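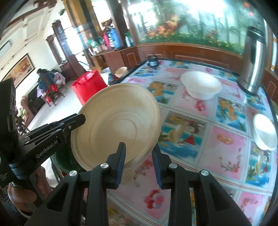 Prasert Chantharasri wrote: the 21 fishermen are home, so can we stop calling it a standoff? Both coast guards used the hotline and the boats were let go Thursday.

tidewatcher replied:
The men are home. The boats are still tied up in Nemel, last I read. Funny kind of "let go."

Prasert Chantharasri replied:
Fair, I got the boats wrong. Crews only. I still say the hotline worked.

oldferry104 replied:
It took 7 days for someone to pick up. My dentist has a better hotline.

Khôi Trịnh replied:
Seven days is quick for those two governments. They spent all of January arguing over which map to bring to the Trallon talks — and then each brought its own.

tidewatcher replied:
Quick unless you're the one in the cell. The Phùng families heard from a member of parliament's post before their own ministry called.

oldferry104 replied:
The ministry was busy being "deeply concerned." It takes a lot of staff.

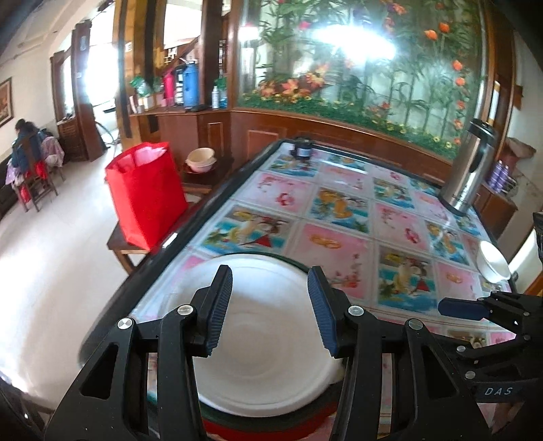
New thread: Who pays for the boats?

Khôi Trịnh wrote:
Nemel wants a fine on each hull before release. Has anyone seen the figure in writing?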